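3. Color, mobiliario y percepción del espacio en la cocina doméstica

3.1. Antecedentes

El estudio del color en la vivienda se ha concentrado sobre todo en la sala de estar y en el dormitorio. La cocina aparece en esta literatura de manera secundaria, casi siempre como el lugar donde el color queda determinado por el mobiliario y no por la pared. Peñalver señala que en una cocina con armarios altos y bajos la superficie pintada visible puede ser muy pequeña, de modo que los frentes de los muebles cumplen la función que en otras habitaciones cumple el muro. Esta observación es el punto de partida de la presente sección.

Fekete y Dambrauskienė estudiaron el problema desde la historia del mobiliario. Según estas autoras, los frentes de color saturado pasaron por dos períodos de aceptación, separados por un intervalo largo en el cual dominaron el blanco y los tonos de madera clara. En el segundo período el rojo tuvo un papel particular: fue el color que los habitantes nombraban con más facilidad cuando recordaban la cocina de otra persona, pero también el que con más frecuencia deseaban cambiar después de algunos años. Las autoras no ofrecen una explicación única para esta diferencia, y nosotros tampoco la pretendemos.

Un segundo aspecto es la forma del frente. El panel realzado o rebajado, con su moldura, produce líneas de sombra que modifican el tono percibido. Un mismo esmalte se ve más oscuro en la moldura que en el campo central, y el observador tiende a describir el conjunto con el nombre del tono más oscuro. Chatzigeorgiou llamó a este fenómeno «arrastre de la moldura» y propuso medirlo con fichas de comparación. Hemos adoptado su término, aunque nuestro procedimiento es diferente, como se explica a continuación.

3.2. Procedimiento

Los datos proceden de la encuesta de Clondonent, realizada en el mes de julio entre residentes de viviendas de alquiler y de propiedad. Se enviaron 4,000 cuestionarios y se recibieron 1,989 respuestas completas. De estas se seleccionaron 900 para el análisis detallado, con el criterio de que la persona hubiera vivido en la misma casa durante un mínimo de tres años y de que los muebles de cocina no se hubieran cambiado en ese tiempo.

El cuestionario contenía una parte cerrada y una parte abierta. En la parte cerrada se pidió elegir, entre las fichas de la serie Hegyi, la más parecida al color de los armarios. La persona debía hacer la elección primero fuera de la cocina, de memoria, y después delante de los muebles, con luz de día. En la parte abierta se pidió describir la habitación con palabras propias. Las respuestas abiertas fueron codificadas por dos lectoras que no conocían el resultado de la parte cerrada. Cuando había desacuerdo entre ellas – lo cual ocurrió principalmente con los adjetivos «cálido» y «cargado» – decidió una tercera lectora, Shireen Du Plessis, a quien agradecemos este trabajo.

Además, se realizaron 37 entrevistas en los barrios de Grullance y Zultton. Las entrevistas no tenían un guion rígido. Se preguntaba por la elección de los muebles, por la persona que había tomado la decisión y por los cambios que se deseaban.

3.3. Resultados y discusión

La ficha elegida de memoria fue con frecuencia más oscura que la elegida delante del mueble. El desplazamiento se observó en los rojos y en los verdes, y fue débil en los amarillos. En los frentes lisos casi no apareció, lo que apoya la hipótesis de Chatzigeorgiou sobre la moldura. Queda sin resolver la influencia del tirador. Las barras verticales largas introducen una línea clara que algunas personas mencionaron antes que el color mismo, y es posible que esta línea aumente el contraste con el frente.

En las entrevistas se habló mucho de la relación entre los armarios y la encimera. Quienes tenían muebles de color intenso (véase la figura 3) mencionaron la encimera de piedra o de mármol como un elemento que «descansa» la vista. Una entrevistada de Grullance dijo que su cocina roja le parecía más pequeña por la noche y que por esta razón cenaba con la puerta abierta. Otra persona, en Zultton, había heredado los armarios junto con la casa y los defendía con energía ante sus hijos, quienes querían pintarlos de gris.

No encontramos relación entre la saturación del color y la satisfacción general con la vivienda. Sí la encontramos, en cambio, entre la satisfacción y el hecho de haber participado en la elección. Este resultado coincide con lo descrito por Peñalver para los dormitorios, si bien nuestra muestra no permite separar el efecto de la edad. La cuestión de los muebles heredados se trata en la sección 4. 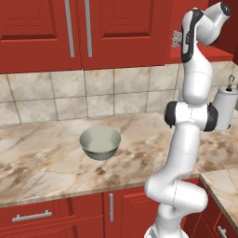 Figura 3. Cocina con frentes rojos de panel rebajado, tiradores de barra vertical en los armarios altos y encimera de mármol. Imagen generada por ordenador.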